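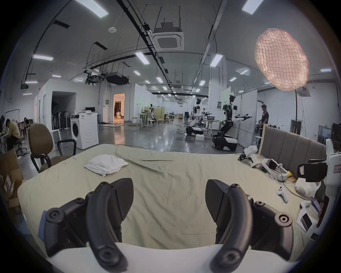
1/ Right, the spare room. Caroline Makori arrives on May 19, 2024 and I have one afternoon to sort out somewhere for her to sleep. Wish me luck

2/ Sheets first. I went for the sage green and no, I'm not ironing it. My nan ironed pillowcases AND tea towels and I loved her but life is short

3/ Towels! Do you leave guests one or two? Beatrice Mugo says two plus a flannel. I haven't owned a flannel for years

4/ Bought a pillow from Dradura because the old one had gone like a bag of porridge. Very firm. Might swap it with mine – she'll never know (Caroline if you're reading this, hello)

5/ Wifi password is on a bit of card by the kettle. Last time I read it out to someone through the bathroom door, all 16 letters of it

6/ Still need milk, oat and normal, and a bulb for the landing. The 200 bus goes at ten past so I'm off – any other guest room tips, shout now please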